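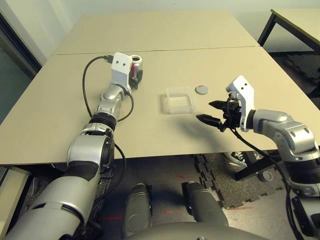
Both arms at the table during Friday's open day at Oltberg.

Jade MacPherson has been talking for the better part of the morning and her voice is starting to go. She runs the two-arm bench at Oltberg, and when the doors opened she had a queue of 7 people waiting to get near it. By lunch the queue went back past the coat rack. I was somewhere in the middle, behind a man who had brought his two daughters and a very long list of questions.

I finally get her to myself when she breaks for a sandwich, and the first thing I want to know is why two arms. Plenty of places manage with one.

"Try opening a jar of anything with one hand," she says. "You can do it, if you wedge it against your hip. But you wouldn't want to do it all day. Most of what people do in a kitchen or a stockroom takes two hands, and the second one is usually just holding things steady. It's boring work and it's really, really hard to teach."

She came to robots by way of packaging. Her first job was at Grewal, on a line that filled tubs, and she still talks about it with great fondness. The machines there did one thing at tremendous speed and would go on doing it whether or not there was a tub underneath. What she likes about the bench is that nothing on it is bolted down. Visitors are invited to shift things between runs, and they do -- one of the daughters moved everything as far from where it had been as her arms would reach, then stood back and folded them.

"Best test we've had all week," says MacPherson.

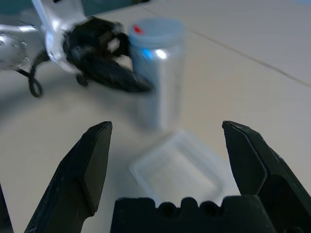
The hard part, she goes on, is that both arms want to be in the same place at once. Two people clearing a table sort this out with a glance, or by bumping elbows and saying sorry. On the bench it has to be learned, and the team has recorded over 1,000 practice runs, each one steered by a person from start to finish. Jaxon Fehr did a large share of those himself. He joined from Ramis in March and is, by general agreement, the one with the patience.

"You get to know your own bad habits," Fehr tells me, when he comes over to see if there are any sandwiches left. "I always go in with my right hand first. I never knew that about myself! Then you watch the arms do it and you think, oh, that's me."

Does it bother him, seeing himself copied?

"No, I love it. My mum came at ten o'clock and she said it moves like I do when I'm looking for my keys."

I ask MacPherson what it's all for, expecting a speech, and she gives me a short answer. They have an arrangement with Fodotden, a small firm that packs refill goods for shops, and the plan is to help with the odd jobs that come between the big ones. Small batches, mixed sizes, the kind of order that changes after it has been placed. She won't give me a date and doesn't seem embarrassed about it.

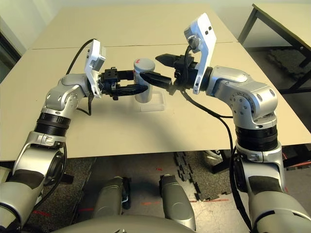 Clear plastic is the subject that gets her going again after lunch. She thinks it is the most interesting problem in the building, and I came in not knowing it was a problem at all. A camera picks out edges and shading, she explains, and a see-through thing mostly shows you whatever is behind it. A white can standing up on a pale table is easy going by comparison. Put that can on something clear and square, with only faint edges to catch the light, and there are two objects to deal with where a quick look might find one. "I've lost a whole afternoon to a lid," she says. "A completely clear lid. I was so happy when we got it."

The afternoon sessions last 90 seconds a turn, with a bit of leeway for anyone under ten. I have two goes at steering. It is much stranger than I expected: the arms follow you closely, but you can't feel what they're touching, so you keep wanting to squeeze harder. My first go ends with me laughing too much to carry on. On the second I take it slowly, as Fehr has told me to, and stop holding my breath -- he had told me that as well.

The bench will be open again for the evening visit, which runs until 7. MacPherson says to come even if you have no interest in robots, and to wear something with sleeves you can push up. When I leave she is back at the table, answering the man with the list. He has reached the second page.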